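Protokoll Hausgemeinschaft / Verein Turnon e.V. — Sitzung Gemeinschaftsküche und Sommerfest
13. Oktober 2025, Beginn 19 Uhr, Protokoll: Yusri Ginting
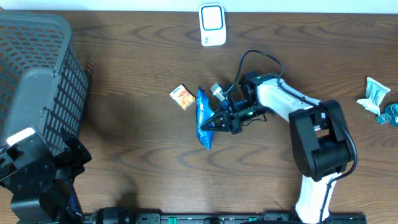
TOP 1 Gemeinschaftsküche. Kühlschrank im EG wird wieder als Lager benutzt, Beschriftung fehlt fast überall. Regel bleibt: Name drauf, sonst kommt es am Monatsende weg. Längere Diskussion über Snacks. Chips und Ähnliches sollen künftig aus der Vereinskasse bezahlt werden, aber nur für Spieleabend und Sitzungen. Blaue Tüte auf dem Holztisch als Beispiel genommen: zählt das als Sitzungsverpflegung oder privat? Mehrheit: Sitzungsverpflegung, wenn Beleg da. Ohne Beleg keine Erstattung, auch nicht nachträglich. Vorschlag Obstkorb statt Chips — abgelehnt, 2 Stimmen dafür.

TOP 2 Tische. Die dunklen Stellen in der Maserung sollen beim Ölen nicht weggeschliffen werden, war beim letzten Mal Streitpunkt. Öl von Viren ist fast leer, neue Dose bestellen. Angebot Van Hecke für Komplettaufarbeitung liegt vor, wird als zu teuer zurückgestellt. Erst mal selber machen, Termin über Aushang.

TOP 3 Abrechnung Sommerfest Juni
Einnahmen Kuchen und Getränke über 1000 Euro, genaue Aufstellung hängt am Brett. Ausgaben noch nicht ganz klar, es fehlt die Rechnung für die Bierbänke. Tradoveck hat zweimal gemahnt, wir haben aber nie was bekommen?? Yusri ruft an und lässt sich die Rechnung nochmal per Mail schicken. Pfand: 222 Euro zurück, schon verbucht. Frage, ob der Überschuss in die Rücklage geht oder in neue Lautsprecher. Keine Einigung, nächste Sitzung.
Kritik am Fest: Musik zu lange, Beschwerde aus dem Nachbarhaus. Nächstes Jahr um 22 Uhr Schluss draussen, drinnen darf weitergehen. Kinderprogramm war gut, bitte wieder so. Zu wenig Schatten hinten am Zaun, Pavillon leihen?

TOP 4 Fahrradkeller
Immer noch Räder ohne Besitzer. Zettel an alle Lenker, wer bis zur nächsten Sitzung nicht reagiert, dessen Rad kommt in den hinteren Raum. Verschenken erst nach Rücksprache mit der Hausverwaltung. Licht im Gang flackert weiter, ist gemeldet. Luftpumpe weg, wer sie hat bitte einfach zurücktsellen, keine Fragen.

TOP 5 Schlüssel
Liste ist veraltet. Jeder trägt sich neu ein, Liste liegt im Büro. Kopien nur über den Vorstand. Antrag auf Zahlenschloss an der Küchentür — kurz besprochen, eher nein, Code wäre nach einer Woche überall bekannt.

TOP 6 Verschiedenes
- Putzplan: Treppenhaus links seit Wochen ausgelassen, Plan wird neu geschrieben
- Spülmaschine nicht halb leer laufen lassen
- Altglas bitte nicht neben die Tonne
- Bücherregal im Flur quillt über, wer mag nimmt was mit
- Yusri sucht Vertretung fürs Protokoll, bisher keine Meldung

Offen: Rechnung Tradoveck, Öl bestellen, Aushang Tischtermin, Schlüsselliste, Überschuss Fest.

Nächste Sitzung wird per Mail angekündigt, Themenvorschläge bitte vorher schicken und nicht erst am Abend selbst. Ende kurz nach neun, Protkoll geht an alle.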